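Rakiya Ojo
Maintenance planner, Flavgate plant care. Posts about work.

1/ We have been running a mobile arm on the plant-care contract at the Nustcombe offices since January. People keep asking what it changed for the crew. Long thread, mostly about rosters and paperwork.

2/ The contract covers 804 pots on three floors. Before the robot, four people did the full round twice a week: water, wipe, turn, pick out dead leaves, empty saucers, move anything that had been pushed into a walkway.

3/ The robot does the part of that round that happens near floor level. It checks saucers, removes debris, and moves light items out of the way so the mop team can get through. It does not water and it does not prune.

4/ It is a Gautier base with a two-finger gripper and a camera at the wrist. The scheduling software is called Onetar. I have no complaints about the base. I have a list of complaints about the software, and they have the list.

5/ Staffing first. Four people before, four people now. Hours are the same. One person per shift is now the "attendant," which means they walk the floor with a tablet and clear whatever the robot has flagged.

6/ The attendant role was supposed to rotate weekly. In practice Boonsong Chuensuk did most of January because he was the only one with a login. That was our mistake. Logins now get issued before the rota is published.

7/ The physical change is kneeling. The old round had a lot of it. Balakrishnan Lobo logged his own for one shift before the changeover and got to 61. He has not logged it again, so I can't give you a comparison. He says his knees are better. I'm recording that as his opinion.
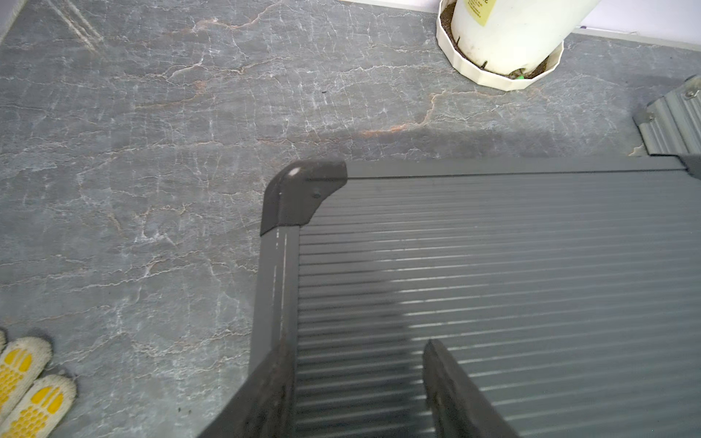

8/ The hard cases are the crowded corners. A pot against a wall with a step stool next to it leaves very little approach angle, and the planner prefers to come in over the stool. We raised the minimum height for that approach after the first month.

9/ Ribbed surfaces were a separate problem. Onetar's surface check read closely spaced ridges as clutter and stopped the task. The attendant would get a flag, walk over, find a perfectly normal step, and dismiss it. On one shift in January most of the flags were this.

10/ The fix was a setting called "texture tolerance." It is three menus deep and the default is wrong for us. If you run the same software, go and look at it.

11/ Flags are the real workload now. The log had 1894 of them when I exported it on Fri 7 June. Each one takes a person a walk, a look and a tap. Some take ten seconds. A flag on another floor takes as long as the elevator takes.

12/ We asked for flags to be grouped by floor. Maxence Mallet on the vendor side had a working version within two weeks - credit where due. The attendant can now clear one floor and then move on.

13/ What the crew gave up: the order of the round. People used to decide for themselves where to start. Boonsong did the sunny side first in summer. The robot's route is fixed overnight, and the attendant follows it.

14/ This was the most common objection when I did one-to-ones, well ahead of job security. I had prepared for the job security question and had very little ready on this one.

15/ Partial answer so far: the two people who are not attending or covering the desk choose their own order for watering and pruning. The robot's route is published by six in the morning so they can plan around it. It works on two floors. The third has a narrow corridor and they still meet in the middle.

16/ Tools and gloves. The site rule is now that hand tools go back on the cart between pots. The robot will pick up an item under 500 grams and put it in the lost bin at the end of the corridor. Legally tidy, very annoying if you wanted your pruners.

17/ Pay. The attendant gets a shift supplement. It was not in the first proposal. Régis Delaunay, who represents the crew, asked for it in writing on the grounds that clearing flags is a supervisory task. He was right, and it was approved in the next cycle.

18/ Training took half a day per person and should have been a full day. The vendor material covers starting, stopping and charging. It has one paragraph on what to do when the arm has stopped part way through a task, and that is the situation people meet most often.

19/ We wrote our own page for it. Stop button, step back, check the gripper, release from the tablet, never pull an item out by hand. It is taped to the cart.

20/ Still open: who signs off saucer condition on the client's monthly sheet. The robot logs it, the attendant confirms it, and the form has one signature line. Client has been asked. I'll add to this thread when they reply.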